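Water spots keep coming back on black granite vanity top
Posted in Kitchen & Bath, 29 Feb 2024

I have a polished black granite top around a drop-in sink. Drops that dry near the faucet leave dull gray rings. Dish soap does not remove them. Sealer was applied in October (Menzies, two coats). Is the sealer failing, or is this only on the surface? Water hardness on the utility report is 199 ppm.

plurum_tile
At 199 ppm it is hard water scale. Test the sealer separately: put a spoonful of water on the stone, wait 5 minutes, wipe. If there is no dark patch, the sealer is fine and the deposit is on top of it. Do not use vinegar or any bathroom descaler. Granite tolerates some acid, but the sealer does not, and some black stone sold as granite will etch.

For light rings, use a pH neutral stone cleaner and a microfiber cloth. For thicker scale, hold a new razor blade nearly flat and work with plenty of water. Dry the surface after.

Sikum
just use vinegar, did mine for years no problem

rokero_stone
Agree with the first reply, not the second. The cheapest fix is a dry cloth kept by the sink.
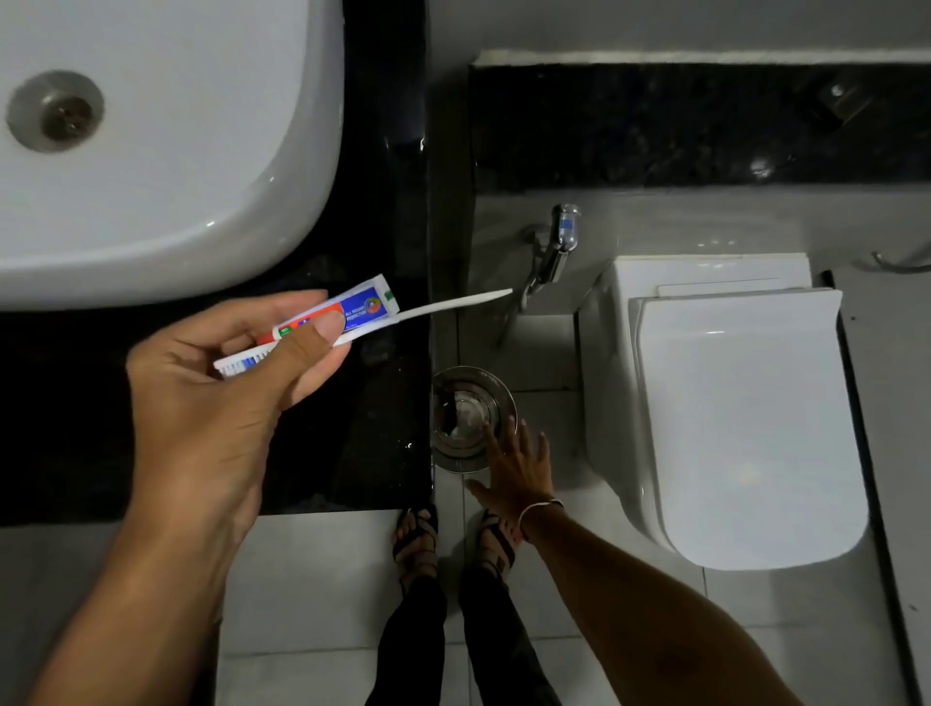
Polished black shows everything, so the same amount of scale you would never see on a speckled gray top looks like damage. If wiping is not practical, a softener helps. Softened water still leaves spots, up to 200 ppm of sodium salts in your case, but they wipe off with a damp cloth. Redo the water test once a year and reseal only when the stone darkens.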